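How to stop a chair wobbling

Written by Estela Toledo for the Landerham Repair Evening pages. Last updated October 28, 2018.

A chair that rocks has one of three faults: the floor is uneven, one leg is shorter than the others, or a joint has come loose. The repair is different for each, so find out which you have before you cut or glue anything. Most people reach for a folded beer mat, and then the chair gets moved and the mat stays behind.
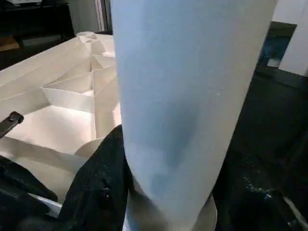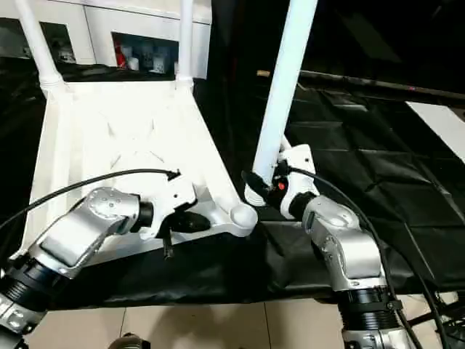
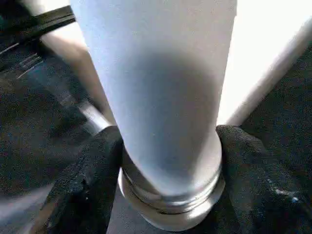
How do I tell whether it is the chair or the floor?
Turn the chair a quarter of the way round on the same spot and try it again. If the wobble stays with the same leg, the chair is at fault. If a different leg now lifts, or the wobble goes, it is the floor. Old kitchen floors and patios are nearly always uneven, and there is no point in trimming a chair to suit one.

What you need

A flat surface. A sheet of thick board laid on the floor will do if it has no bow in it. Kitchen worktops are usually flat enough, if you can lift the chair that high safely.
A pencil
A ruler marked in millimetres
Screwdrivers and a set of hex keys
Wood glue, for wooden chairs only
A strap clamp, or strong cord and a short stick
Sandpaper, 60 grit and something finer
Stick-on felt pads or replacement feet

Check the joints first

Stand the chair on the flat surface, hold the seat with one hand and push each leg gently in and out with the other. A sound leg does not move where it meets the seat. If one does, deal with that before you measure anything. A loose joint can make all the legs seem the wrong length.

Turn the chair over onto a blanket. Look for screws or bolts under the seat, including any hidden by plastic caps or felt dots. Tighten them a little at a time, going round from one to the next, as you would with the nuts on a car wheel. If you tighten one fully and then move on, the frame can be pulled out of true. Leave the last half turn until the chair is back on its feet on the flat surface with someone's weight on it.

Flat-pack chairs such as the Rirna often need only this. The job takes two minutes and is worth doing again each May, or whenever you bring the garden chairs out.

If a screw turns without biting, the hole is worn. In wood, take the screw out, push in a couple of matchsticks (heads removed) with a little wood glue, snap them off level and let the glue set before putting the screw back. In plastic, do not use a fatter screw. It tends to split the moulding. A bolt with a washer and nut is better, if you can get at both sides.

Gluing a loose wooden joint

Pull the joint apart as far as it will go without forcing it. Scrape off the old glue with a blunt knife. New glue will not hold on top of old, and this is the step people skip. Take care not to scrape away the wood as well, or the joint will be slack.

Put glue on both parts and push them together. Wrap the strap clamp round all the legs and tighten it until the joint closes and a thin line of glue shows. If you are using cord, make a loop, put the stick through it and twist. Wipe off the glue with a damp cloth.

Stand the chair on the flat surface while the glue sets, with a weight on the seat. A heavy book or a full washing-up bowl is enough. If it dries crooked you will have swapped one wobble for another. I use the Frerichs wood glue from the hardware shop and leave it overnight, whatever the bottle says.

Dealing with a short leg

With the joints firm, put the chair on the flat surface and rock it so that the gap is under one leg only. Slide pieces of card under that leg until the chair stands still, then measure the stack.

For a gap of up to five millimetres, build the short leg up. Felt pads are fine for small gaps. For more than a couple of pads' thickness, cut a disc from hardwood or hard rubber, glue it on and put one felt pad on each leg so that they all match. Tubular legs take push-on feet, sold by the inside or outside width of the tube, so measure before you go to the shop.

Cutting the other legs down is the last choice. If you must do it, put the packing under the short leg, hold the pencil flat on a scrap of wood as thick as the packing, and draw a line round each of the longer legs. The short one is left alone. Cut outside the line and sand down to it. Use the 60 grit first and then the finer paper, and round the edges slightly so they don't splinter when the chair is dragged.

Never cut metal legs on a chair you want to sit on. Change the feet instead.

When the floor is the trouble

Screw-in adjustable feet are the tidy answer for a table, but they are awkward on chairs, which get moved about all day. Soft rubber feet take up a small dip. Kai Kröger, who looks after the seating at Gulasport, puts them on all the café chairs there and replaces them when they harden.

When to give up

Throw a chair out if a leg is cracked along its length, if plastic has gone chalky and shows fine cracks near the seat, or if a metal tube has rusted through. Glue and tape will not make any of these safe. Keep the screws and feet if they are sound. They often fit the next one.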